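Pusdale Countertop Groceries
Data card and README, release 4

Summary

Pusdale Countertop Groceries is a set of written object records for kitchen counters during grocery unpacking and light tidying. It covers fruit, baked goods, bags, baskets, plates and drinking vessels, along with the relations between them (in, on, under, leaning against, partly behind). The set contains 1747 object records grouped into 594 counter states. A counter state is one arrangement of things at one moment. No order between states should be assumed from their numbering.

Contents of the archive

records.csv: one row per object
states.csv: one row per counter state
relations.csv: pairs of objects and the relation between them
terms.txt: the closed word list, with notes on use

All files are UTF-8, comma separated where applicable, with a header row. Empty cells mean "not recorded" and are not equivalent to "none."

Fields in records.csv

record_id: integer, unique in the file
state_id: integer, points to states.csv
class: one term from terms.txt
color_main: one color word
color_second: one color word or empty
surface: the thing directly underneath
visible: full, part, or trace
contents: free text, 40 characters at most
note: free text

Tableware

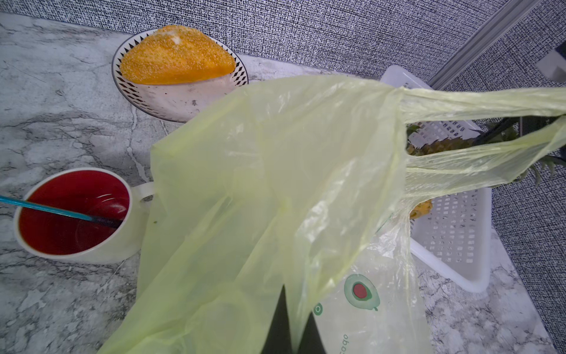

Plates and mugs are recorded separately from whatever they hold. A plate with food on it produces two rows, one for the plate and one for the food, joined in relations.csv by "on." Rim decoration goes in the note field of the plate row and is kept short. The white plate with the border of small dark shapes, for instance, has "dark patterned rim" and no attempt at naming the motif. The large bun on it is classed as bread_sweet_or_plain, a merged term that replaced two earlier ones after annotators split evenly on seeded and sugared crusts. Its color_main is orange. Where a bag covers part of a plate, the plate is marked "part" and the relation is "partly behind."

Liquids are recorded by color only. Red liquid in a white mug is "red," and the contents field does not say tea, juice or sauce. Stirrers and spoons left standing in a vessel get their own row under utensil, with the relation "in." The earlier classes spoon, stirrer and stick were folded into utensil in release 3. Users who need the old split can find it in the note field for older records.

Fruit and baskets

Baskets are classed by wall type: solid, perforated, or woven. Perforated covers any molded wall with regular openings, whatever their shape. Things seen through the openings are ignored. The surface value for fruit inside a basket is "basket," and the counter underneath is recorded once, on the basket row.

Whole fruit with leaves attached is a single object. A pineapple and its crown are never split, even when the crown and the body would take different visibility values. In that case the lower of the two values is used. Color is taken from the body alone: a yellow pineapple with a green crown is "yellow." Bodies that run from yellow to olive take both color fields.
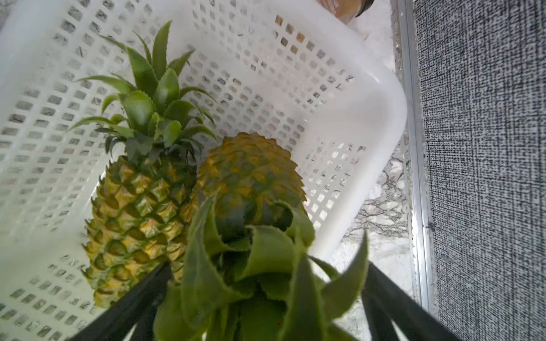
Pineapples in a white perforated basket, crowns attached.

Fruit that overlaps other fruit in the same basket carries the relation "against" in both directions. "On" is reserved for cases where one piece is clearly supported by another. Annotators were told to use "against" when in doubt, so counts of "on" between fruit are low and should be read as a minimum.

Cut fruit has its own class, fruit_cut. Orange-colored food that could not be settled between fruit and bread is food_other.

Bags

Bags caused more revisions than any other class. The current rules:

Thin film bags are bag_film, regardless of handles.
Handles are not separate objects.
A crumpled bag keeps the same class as a filled one.
Translucent film takes the color of the film, with yellow-green entered as color_main yellow, color_second green.
Contents visible through the film are recorded as "trace" if only a shape can be made out, and "part" if a class can be assigned.

Greens inside a bag are leaf_veg unless the plant is certain.

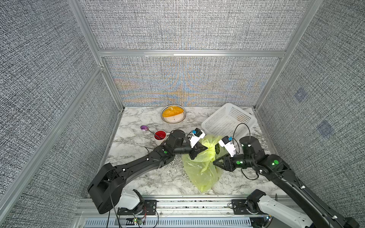
Kanyarat Kamolrat objected on the issue tracker that the trace rule inflates the object total, and asked for trace rows to be moved to a separate file so that people working on pantry lists can drop them in one step. The request was accepted in part. Trace rows stay in records.csv and can be filtered on the visible field. The object total in the summary includes them.

Surfaces

Marble-patterned counters are entered as "marble_look." No claim is made about the material. Walls and fittings behind the counter are outside the scope of the records.

Checking

A second annotator reviewed 860 records without access to the first set of labels. Disagreements were settled by discussion and the final value kept. The original pairs are not distributed.

Known problems

Color words were not calibrated between annotators. Orange and yellow are the weakest pair.
The relation "leaning against" is underused in the Billinen portion.
Some Zaidi records list the basket as the surface of the bag when the bag only touches it. A fix is planned for October.
Utensil rows from release 1 may have no note.

Contact

Corrections go to the Graltdale tracker, one record per issue, with the record_id in the title.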